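A Place for Small Things

By Yu-ting Kao

The Bevham office has given a good deal of attention this year to shared storage, and comparatively little to what sits on each desk. In the view of this writer, the order should be reversed. The supply cabinet serves a floor of 83 people and is opened a few times a day. A pencil case is opened all morning.

It is often assumed that staff who work mainly on screens have no further need of one. The stationery requests received in March suggest otherwise. They included 169 pens and markers, most of them replacements for items mislaid within the building. Few had run dry. They had been left in meeting rooms, carried off in folders, or dropped into drawers.

The office should therefore offer every employee a rigid case that opens flat and stays open. Soft pouches are cheaper, but their contents sink to the bottom and must be tipped out to be found. Refills in particular are lost this way, and a pen without its refill is soon thrown out.

Some colleagues will object that such habits are a private matter. That is a fair point, and no one should be required to take part. The office does pay for the pens, however, and it may reasonably provide somewhere to keep them.

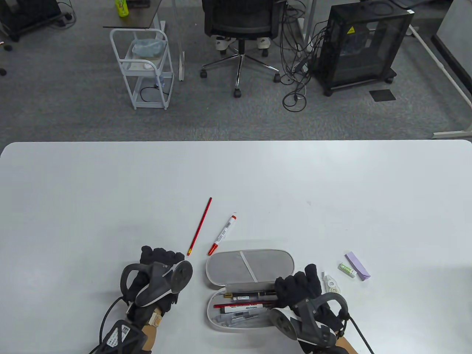
An open pencil case, with a pencil, marker, eraser and correction tape on the table beside it.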